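Clearing the Air at the Saw Line

At Tenelham, a producer of aluminum window and door frames, the cutting hall was long considered the hardest part of the plant to keep clean. Its 15 saws generated chips throughout the day, and operators swept them up between orders. Fine dust settled on the guide rails and reached the finished profiles.

In July the company replaced its portable shop vacuums with a central extraction system supplied by Urer. The installation connects every saw to a single duct that runs above the machines and ends in a separator outside the building.

"We had treated cleaning as a task for the end of the shift," says Tala Haddadin, production manager at Tenelham. "It is now part of the cutting itself."

The main duct measures 166 feet. Each branch has a gate that opens when the blade starts and closes shortly after it stops, which allows the fan to run at a lower speed when few saws are in use. Heavy chips fall into a sealed drum below the separator. Finer material passes on to the filter cartridges, which are cleaned by pulses of compressed air. 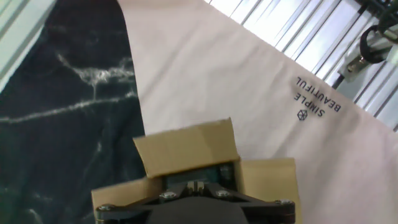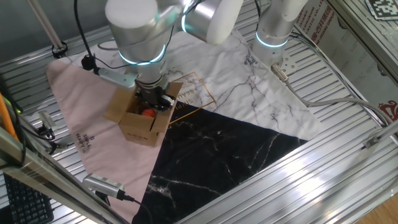
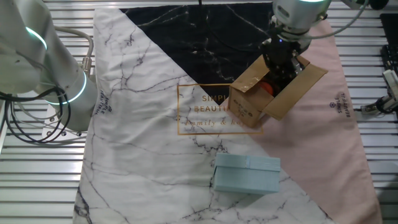 Maintenance and Running Costs

The filters were chosen from the Skindura range and are inspected once a month. Staff record the pressure drop across the cartridges at the start of each shift, and a steady rise is taken as a sign that replacement is due. The collected aluminum is kept apart from other waste and sold for recycling.

Tenelham expects the system to pay for itself in roughly three years. Most of the saving comes from shorter cleaning stops and fewer scratched profiles. Noise in the hall has also fallen, as the fan now stands outside behind an insulated wall.

A second stage is planned for the company's Haddad site, where the saws are smaller and spread over two rooms. Urer has proposed a separate compact unit for each room, and a decision will follow once the duct survey has been completed.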